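Clodia Adhesive Wall Hook, Clear, Pack of 16
Sold by Bodard Home Supplies, Eltberg 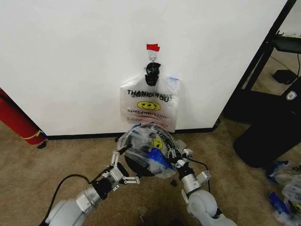 The Clodia is a small clear hook that you fix to the wall without a drill. We have sold it in our shop in Eltberg for several years, and it is still the article that customers ask for most often when they move to a rented apartment. You peel, you press, you wait, and then you can hang your things. When you leave the apartment, you pull the strip and the hook comes away.

On this page you find the measurements, the way of mounting, and answers to the questions we receive by mail. Please read the part about wall types before you order. Most of the returns we get come from a wall that was not suitable.

What is in the pack

16 clear hooks
16 adhesive strips, already attached to the back of the hook
3 spare strips
1 cleaning cloth in a sealed sachet
1 folded sheet with instructions

Technical details

Article number: 164
Height of the hook: 29 mm
Material: clear polycarbonate
Strip: double-sided, transparent, with pull tab
Maximum load: 1 kg per hook
Use: indoors only
Country of assembly: Belgium

About the load

The maximum load is given for a smooth painted wall, with the weight hanging straight down. If the weight pulls away from the wall, as with a thick winter coat or a full backpack, the hook will hold less. For coats we advise the Groen double hook, which has a wider plate and two strips. It costs a little more but you will not have to pick up your coat from the floor.

For light things the Clodia is more than strong enough. Customers use it for keys, dish towels, oven gloves, a calendar, folded shopping bags, measuring spoons, headphones, a dustpan. One customer wrote to us that she keeps all her knitting in cotton bags along the wall of the hallway, one bag for each project, and I must say I find this a very good system.

Suitable walls

Good: painted plaster that is at least four weeks dry, tiles, glass, metal, varnished wood, smooth laminate doors.

Not good: wallpaper, bare brick, raw wood, fabric, any wall with a coarse structure, and paint that leaves powder on your finger when you rub it.

If you are not sure about the paint, stick a piece of ordinary tape on the wall, press it well and leave it one night. If paint comes off with the tape, please do not use adhesive hooks on this wall. Special washable paints can also give problems. Some of them are made so that nothing sticks to them, and this includes our strip.

How to mount

Clean the place with the cloth from the sachet. Do not use a kitchen spray or window cleaner. Let the wall dry for ten minutes.

Mark the position lightly with a pencil. The hook is clear, so make the mark very small or you will see it afterwards through the plate.

Remove the liner from the strip. Try not to touch the glue.

Press the hook on the wall with your thumb for 30 seconds. The pull tab must point down and stay free.

Wait one full day before you hang anything on it. In a cold room, wait two days. We know that this is the step which most people skip.

How to remove

Hold the hook with one hand, but do not press it against the wall. With the other hand, pull the tab slowly and straight down along the wall, never toward you. The strip becomes very long before it lets go. If the tab is broken, warm the hook with a hair dryer for one minute and then slide a piece of dental floss behind it. The hook itself can be used again with a new strip. Refill strips are sold separately in packs of 16.

Questions from customers

Can I use it in the bathroom?
Yes, on tiles, if they are completely dry when you mount it. Inside the shower we do not advise it. The steam is no problem, but the water that runs behind the plate is.

Do the hooks become yellow?
After a few years in direct sun they can become slightly yellow. In a hallway or a closet we have not seen this. The first samples are still hanging in our office, and they look the same as the new ones when I hold one beside them.

Can I use it on the ceiling?
No. The tab system needs a load that goes down along the wall. On a ceiling the hook will fall, and we do not replace what was hanging on it.

Is it safe for a child's room?
The hook has no sharp points, but it is a small part. Mount it above the reach of children younger than three.

Can I paint over it?
Better not. The strip will not stretch well with paint on its edge, and you may damage the wall when you remove it.

Delivery and returns

Orders that we receive before noon leave Eltberg the same day. Unopened packs can be returned within 30 days. If you opened the pack and the hooks do not hold on your wall, write to Ruben Claeys at our service desk and send him a photo of the wall. Often he can tell you what is the problem, and if the fault is with the strip you will get a new pack without sending back the old one.

Change to the product

From April 2018 the Clodia comes with a longer pull tab. The old tab was sometimes hidden behind the plate when the hook was placed a little crooked. Old and new strips fit on the same hook, so you can mix them. Packs with the new tab have a green dot on the lid.

Also in this series

Groen double hook, for coats and heavier bags
Clodia Mini, for keys and cables
Clodia refill strips, pack of 16

Text and product advice: Bram Kramer, Bodard Home Supplies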